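Kekley Counter Listings

Product listings from the Kekley fish and specialty food shop, one row per item. Maintained by Erick Owino. Last updated Jan 21, 2025.

Files
items.csv: 800 rows, 26 columns
notes.csv: free-text cooking notes, joined on item_id

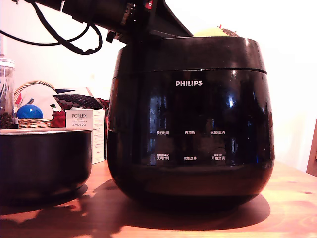

Philips rice cooker on a wooden tabletop.

Prices are per pound unless unit is set to "each". Smoked items use the cure_type column; it is blank for fresh fish. 53 rows have no origin value. Duplicate names are kept when the cut differs.

Send corrections to Amrit McIntyre with the item_id.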